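Visit to the Grullinora returns warehouse
3 April 2019

Grullinora handles returned hardware and outdoor goods for a few mail order shops. Our group went to see what changed there after the company started using robot arms to pick mixed items out of bins. The building is plain from the outside and easy to drive past. We signed in, got vests and were taken straight to the floor.

The trial cell

The first stop was a side room where new items are tried before they go to the main line. The staff call it the Buranbridge room, after the old name of the building. A KUKA arm works over a gray bin there, and the people running it choose what goes in. Hard shapes such as flashlights and bottles were passed early on. Gloves took much longer. A glove folds in a different way each time it is dropped, and the fingers can end up anywhere.
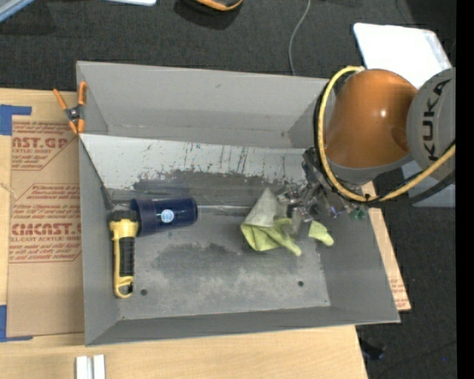 What the staff told us

Before the change, 5 people stood at a long table and emptied bins by hand for the whole shift. The same people are still employed. Two now look after the arms, and the others check items for damage and decide what can be sold again. One woman said her shoulders are better but the day feels longer, as there is less talking than at the table. A man from the late shift said he liked the new work and did not like the training, which was mostly slides.

They were open about the weak spots. On a good shift the line handles 400 items. On the day before our visit it did 378, and soft goods made up most of the difference. Anything the arm gives up on goes to a person at the end of the belt. That job rotates every two hours, at the request of the staff.

Pay went up one grade for the two people who look after the arms. The others asked for the same, and this was still being discussed.

Practical notes

The tour took 220 minutes including lunch. Wear closed shoes. The floor is loud near the belt and the guide was hard to hear from the back of the group. Parking is behind the loading dock. The next visit is planned for September, when the second line should be running.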